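Who checks the tray?

Mon 26 October

Our employer, Siltdale, packs sensory trays for nurseries and day centres. A tray goes out with a few things to press, a few things to squeeze and something to wipe it all down with, and it comes back some weeks later to be cleaned and sent out again. Last spring we had 19 people on the returns benches. We still have 19, as management likes to remind us, and so the arrival of robot arms is supposed to have cost us nothing.

I don't think headcount is the place to look.

The arms run on software called Flurkix, and the pitch we were given in the canteen was that they would take the dull part of the job. Sorting, mostly. Pick up the toy, put it down where it belongs, move on to the next. The people would be freed for "quality and care". I wrote that phrase down at the time and have been trying ever since to find out what it means on a shift.

What it means on mine is waiting. The arm does the picking and I stand by for whatever it gets wrong. A hard, round thing it handles well enough. A soft toy that has landed on its side is another matter, and a cloth is worse, as a cloth never has the same shape twice. So the machine has the easy objects and I have the awkward ones, all day, at a pace set by something that doesn't get a sore wrist. Under the old way of working you had a run of easy pieces and then a fiddly one, and the easy ones were your rest.

Then there is the matter of numbers. The target before was set by the bench lead, who had done the job and knew that a sticky tray takes longer. The target now comes out of a weekly sheet. In the week I am looking at, 1,996 items were handled and 189 were marked as "assisted". Assisted means one of us stepped in. Those 189 are recorded as failures of the robot, which is fair, but nowhere on the sheet are they recorded as work done by a person. I asked about this and was told the sheet was designed by the supplier.

I'll grant the other side its due. Lifting full crates was bad for backs and I won't miss it. A colleague of mine who used to dread the late shift says it is calmer now. Some of the younger ones enjoy setting up the trays and have been sent on a training course, although only two places were paid for.

My quarrel is with the word "help". A helper can be told to slow down. Anyone who thinks the job is simple should look at what goes on a single small tray, next to a sink, on an ordinary counter.

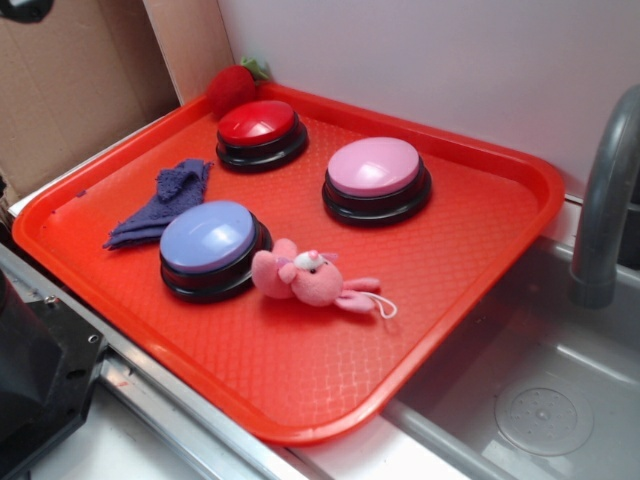 What I would ask for

Put the assisted items on the sheet as our work, with the time they took. Let the bench lead change the pace of the arm during a shift without ringing anybody. Pay for the training of everyone who wants it, and do it before the second set of arms is ordered. And when the supplier comes back to the canteen with its slides, let somebody from the benches speak first.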